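Does Popcorn Sell Better When You Can Smell It? My Snack Table Project
By Jonalyn Quiambao
September

So for my intro marketing project I got to pick any question I wanted, and I picked snacks, which surprised exactly zero of my friends. My question was whether smell makes people buy more at a school movie night. I figured yes! But my instructor, Ms. Patwary, said "figured" doesn't count, so I had to go find out.

The film club at Ambrosio Hall lets students run the snack table on Thursday nights, and Noel Cruzado (club president, very patient person) gave me 6 nights to play with. On half of them we popped everything before the doors opened and kept the lids on. On the other half we popped during the line, right by the entrance, so the whole hallway smelled like butter. Same price, same size cups, same hand-lettered sign.

I also handed out a short survey with 5 questions on it. I wanted 90 back and I got 90, mostly because I stood in front of the exit with a box of pens and looked sad.

The smelly nights won, but by less than I expected. We sold 17 more cups across those nights than on the lidded ones. The survey was weirder. Most people said the smell had nothing to do with it and they bought popcorn because their friend did. One person wrote "I would buy it in a blackout," and I put that in my slides.
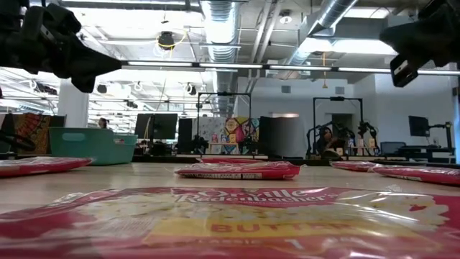

The friend thing is what I'd look at next. When the first few people in line got popcorn, nearly everyone behind them did too, and when they walked past, the table was dead for ages. I didn't write down who was standing with who, so I can't prove anything, and I lost points for that (fair). Also one of the lidded nights was a horror movie and one of the smelly nights was a cartoon, so there's that problem too. If I did it over I'd show the same movie every time, though Noel says he'd quit.

Comments

Trinidad Bañez: I bought two cups on a smelly night and I stand by it.

Jonalyn Manalastas: Did you ask if people had eaten dinner first? I never have by 7.

Jonalyn Quiambao: Ugh, no. Adding that to the list!

Contact the class page | © Cudley Student Projects | Back to top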